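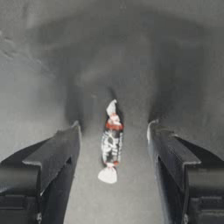 *Wrapped candy, standing upright.*

## Paper choice for a small edition of prints?

**flarness_press** wrote:

I'm pulling an edition of 41 linocuts for the June show at Kuipers and I've talked myself into a corner on paper. I proofed on Hirnier because I had a stack of it. Now the gallery wants the whole run on something heavier so it "sits better in the frame." The frame, I should add, is one they picked.

Two colors, oil-based ink, hand-burnished with a spoon. My wrist is not looking forward to heavier paper. Anyone been through this?

---

**Hilde Aerts** wrote:

Heavy paper and a spoon is a fine way to spend a month you didn't want. Dampen it lightly, stack it under plastic overnight, print in the morning. I did 50 that way and only cried over the blacks.

---

**pudix** wrote:

> Dampen it lightly

With oil-based ink and two blocks? It'll stretch between colors and your registration will wander off to see the world. Print dry. Borrow a press.

(No relation to Pudix the ink, before anyone asks me about drying times again.)

---

**Hilde Aerts** wrote:

Mine stretched by less than the width of a cut line. If you keep the stack at the same damp for both colors it behaves. I'd rather have that than a salty, speckled flat.

---

**pudix** wrote:

Some people call speckle "hand-pulled character" and charge extra.

---

**Marijke De Smet** wrote:

Different question: does the edition have to change paper at all? You've signed off a proof. If the gallery wants weight, float the thin sheet on a heavy backing and let them admire the shadow. I did this for a show of 5 and had no complaints, apart from my uncle's.

---

**flarness_press** wrote:

Floating hadn't crossed my mind. I've asked Kuipers and they'll "discuss it Monday," so I have a weekend to test both ways. Two sheets damp, two dry, same spoon.

@pudix the nearest press belongs to my ex. I'll take the speckle.

---

**pudix** wrote:

Fair. Post the dry ones first.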